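Home | The Label | Lookbook | Grant Diary | Stockists | Contact

Progress report to the Morin Fund: the fall menswear collection

14 shares | 3 comments

Hello again to everybody at Morin! You asked for a report at the halfway point and said it could be informal, so I'm writing it the way I talk and posting it in the diary like last time. The spreadsheet went to you separately and has every receipt in it, including the embarrassing one for the wrong snaps.

The short version is that Hasis has a collection. Seven looks, all menswear, all cut and six of them sewn. When I applied I promised you a small line of clothes for men who want to dress up without wearing a suit, and I think that's what's hanging on my rail right now, although it came out baggier and a lot greener than the sketches you approved. I fell hard for a moss-colored wool in the first month and everything else had to learn to live with it.

The look I'm proudest of is the long coat. It has no lapels, a hidden placket and a sleeve that I redrafted so many times I started dreaming about armholes. The first muslin pulled across the back whenever the fit model reached forward, and the second one fixed that but made him look like he was wearing his dad's bathrobe. For the third I added a pleat behind the shoulder, dropped the sleeve a little and stopped fussing. He put it on, stuck his hands in the pockets and didn't want to give it back – best review I've had so far.

The trousers were easier. They're high in the waist, full through the leg and finished with a plain hem that hits the top of the shoe. I made one pair with a cuff and hated it, so that pair is now mine and I wear it to the grocery store. 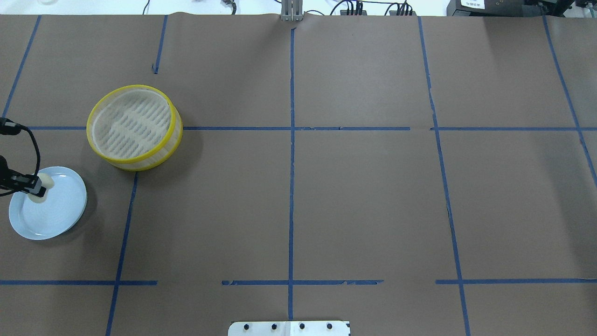
Knitwear is where I need to be straight with you, since the plan you funded had two sweaters in it and there is only one. The knitter I'd lined up in Nollholm got a much bigger order from somebody else (good for her, truly) and could only fit in one piece for me before October. I picked the cable vest over the crewneck. It goes over the long shirt in look four and it's carrying that whole outfit. The money set aside for the crewneck is still sitting there, and I'd like to talk to you about moving it to lining fabric.

Speaking of fabric. I bought 166 yards in total, more than I budgeted, and I'd still do it again. The mill had a minimum on the moss wool and the leftover will go straight into the first round of orders, if there are orders. The shirting is a washed cotton from Ruva, which came late and came in the wrong white the first time. They swapped it without a fight, but it cost me most of a month, and that's the main reason the shirts were sewn last. If you compare my schedule with the one in the application you'll see the hole. It's right there in the middle and it's shirt-shaped.

Money, then. After fabric, the knitter, the pattern grading, model fees for fittings and the deposit on the show space, I have $2,591 of your grant left. That has to cover buttons for the coat, shoes (borrowed if I can swing it, otherwise secondhand and polished within an inch of their lives), hair, a sound person and printing. It's tight and I think it's doable. I've cut the printed lookbook down to a folded sheet and I'm putting the rest online. 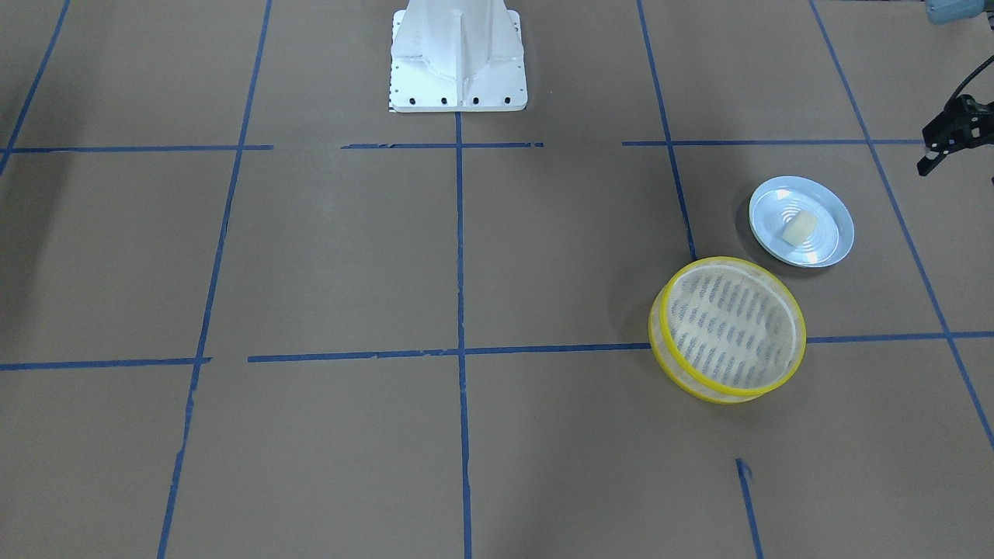 Brown paper, blue tape and a yellow-rimmed basket on its side.

The show itself! We have a room in Nollholm, an old ballroom above a shoe repair place, with a floor that creaks in a way I've decided is part of the music. It seats 80 once you leave space for the models to walk, and I've got invitations ready to go for all of those chairs. A few are for buyers, a few for the press, a good chunk for the people who've sewn and lugged and fed me, and naturally a row for you. I know a first show from a tiny label isn't going to pull the big magazines. I'd be thrilled with one shop owner who walks up afterward and asks to feel the coat.

I went back and forth on the format. My application said presentation, with the models standing still and the guests wandering about with a drink, and I still like that idea for tailoring. But these clothes are about how they move. The trousers do this lovely swing at the back of the knee, and you lose it completely if the guy is standing on a box. So it's a walk now, one lap of the room and out by the side door, with the coat last. It costs a little more in rehearsal time and I've listed that in the spreadsheet. 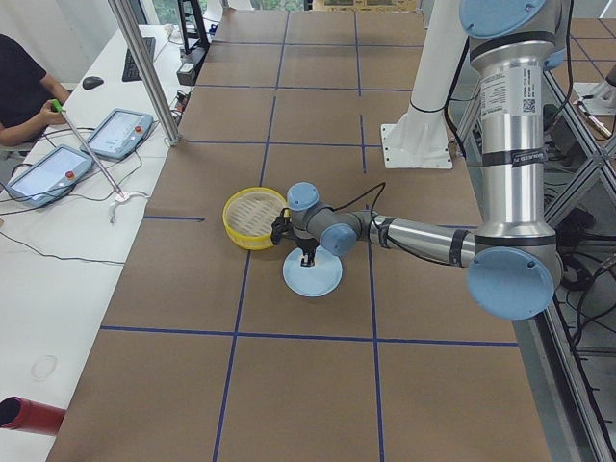
Planning the route has eaten up more evenings than I care to admit. I've walked that ballroom floor in the actual trousers, in the dark, with a phone playing the music out of my back pocket. Seating runs along three sides so that every guest is in the front or second row, and the turns had to be wide enough that the long coat can open up a bit on the way around. Then there's the marking. Blue tape is going down on the floorboards for the rehearsal, and I expect my lines to wobble on the way to the far end just like the ones heading toward the window on that big table. The models have been told to trust the music more than the tape.

A couple of things I'd do differently. I should have booked the knitter before I booked anybody else. I should have ordered the shirting in person, with a swatch in my hand, and not off a screen at midnight. And I priced the pattern grading as if I'd never change a pattern again after grading it, when I changed two.

What's left between now and the show: finish look seven (the short jacket, which needs a zipper I like), a full fitting with everybody in the same room, one rehearsal, and line sheets with wholesale prices for the buyers. I've been dodging the prices. If anyone on your side has experience with what small shops will pay for a wool coat from a name they've never heard of, I would love an hour on the phone. Mornings are best, before the machines start up and I stop hearing anything.

Thank you, again and with feeling. The next report comes after the show, with runway photos and the final figures.

Comments (3)

mossgreenforever
please tell me the vest is going to be for sale, I've been waiting on a decent cable vest for years

hemline_hal
The walk is the right call. Saw a standing presentation last season and all I remember is the cheese.

tuckandpleat
Can you do a post about the shoulder pleat? I'm fighting the exact same drag lines on a chore coat and I'm losing.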